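4.2 Première mise en service du grille-pain Givura 3202

Avant le premier usage, retirer tous les éléments d'emballage, y compris les cartons de calage glissés dans les fentes. Conserver la notice.

1. Poser l'appareil sur une surface plane, stable et résistante à la chaleur. Laisser un espace libre de 50 cm au-dessus des fentes.
2. Dérouler entièrement le cordon. Sa longueur utile est de 78 cm ; ne pas utiliser de rallonge enroulée.
3. Vérifier que le tiroir ramasse-miettes est enclenché à fond.
4. Brancher la fiche sur une prise avec terre.
5. Régler le thermostat sur la position maximale et abaisser le levier, sans pain. Effectuer deux cycles à vide, fenêtre ouverte.

Remarque – Une légère odeur et un peu de fumée peuvent apparaître pendant le premier cycle. Elles disparaissent au cycle suivant.

ATTENTION : les parties métalliques restent chaudes après l'éjection. Ne jamais introduire de couvert ni d'objet métallique dans les fentes.

4.3 Entretien courant

1. Débrancher l'appareil et le laisser refroidir complètement.
2. Retirer le tiroir, le vider, le passer à l'eau tiède puis le sécher avant remontage.
3. Essuyer le dessus et les parois avec un chiffon doux à peine humide. Sur l'inox brossé, frotter dans le sens du brossage.

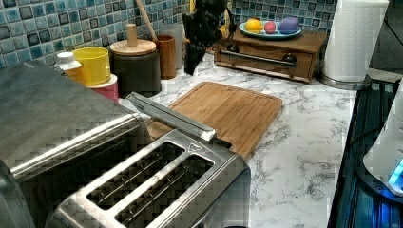 Fig. 53 – Fentes parallèles et leurs entourages métalliques

4. Contrôler que les fils de guidage ne sont pas déformés. En cas de déformation, ne pas les redresser – s'adresser à un atelier agréé Moltari.

Ne pas employer de poudre abrasive, de tampon métallique ni de produit pour four. Ne jamais immerger l'appareil.

Pour le détartrage de la bouilloire assortie, se reporter au chapitre 5.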